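# Residency Diary, Justadine Seed Library

**January, Sunday, late evening**

The second week of the residency closed today. The reading room was open to the public until four o'clock, and the remainder of the day was given to correspondence and to the bean accessions, which continue to occupy more hours than the work plan allowed.

The morning began with the Okel donation. It consists of 323 packets, most of them hand-folded from ledger paper and labeled in pencil. The donor family kept a kitchen garden through three generations and recorded the year of harvest on nearly every packet, though the variety names change from one decade to the next. "Triệu" appears on the long beans until the paper changes color, after which the same bean, or one very like it, is entered as "Noster." Ms. Ngọc Phùng, the registrar, is of the opinion that these are a single line carried under two names. I have entered them separately for the present, with a cross-reference, and will leave the question to the summer grow-out.

Mr. Chiến Võ arrived before noon with the germination trays. The protocol adopted by the library calls for 40 seeds per test where the packet can spare them, and for no test at all where it holds fewer than 100. I raised the matter of the very old packets, several of which fall below that limit and will certainly not improve with waiting. He agreed that the rule was written with younger seed in mind and asked that I set down a proposal in writing. A draft is in the accession folder. It recommends that five seeds be drawn from each of the small packets, pregerminated on damp paper, and potted individually if they show a root.
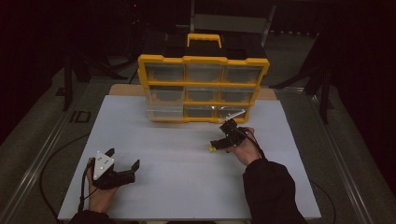
Correspondence took most of the early afternoon. A grower in the hill district wishes to withdraw her squash from the lending list on the ground that borrowers have returned crossed seed for two years running. Her complaint is reasonable. The lending agreement asks borrowers to isolate squash by 800 meters or to pollinate by hand, and it is plain that few town gardens can do the first and few borrowers have been taught the second. I replied that her line would be held back from loan this season and that a hand-pollination class would be proposed to the director. I did not promise a date.

The reading room received a modest number of visitors. One gentleman wished to know whether tomato seed kept in a glove compartment could be saved. I advised him to sow all of it and to expect little. A mother and two children spent a long while with the corn display and asked better questions than I was able to answer, chiefly on the subject of why a single ear can carry kernels of several colors. I have requested the loan of a suitable book from the main branch.

At three o'clock Ms. Phùng and I reviewed the matter of storage. The present practice keeps working stock in paper envelopes within tins, and the permanent collection in sealed jars in the cold room. She would prefer that small quantities in weekly use be kept where staff can see them without opening a container, so that the tins are disturbed less often. I have no objection in principle. My reservation concerns light, which does the seed no good over a long period, and I asked that anything kept in clear drawers be limited to the current season's lending stock. She accepted this. We did not settle the order of filing. She favors plant family; I favor sowing month, which is how the public asks for things.
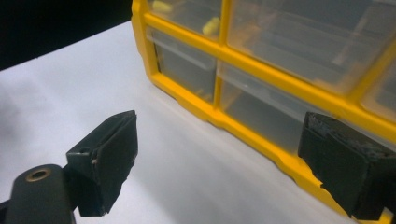
*Yellow storage cabinet with translucent drawers.*

The cold room log was checked at closing. Humidity stood a little above the target, and the desiccant in the second row of jars has turned and must be dried out tomorrow before anything further is sealed. I have left a note on the door to that effect. The door gasket is also worn at the lower corner. This was reported by the previous resident and appears in the maintenance book under her initials, with no reply beside it. I have entered it again.

After supper I returned to the pencil labels. One packet of mustard carries a line on the reverse which I copy in full: "Good year, cut twice, gave half to the neighbor." No name is given for the neighbor. I have added the remark to the notes field, where the form permits a limited number of characters, and it fits.

Tasks carried forward: desiccant; the squash letter to be copied to the director; the remaining packets in the third box, beginning with the gourds.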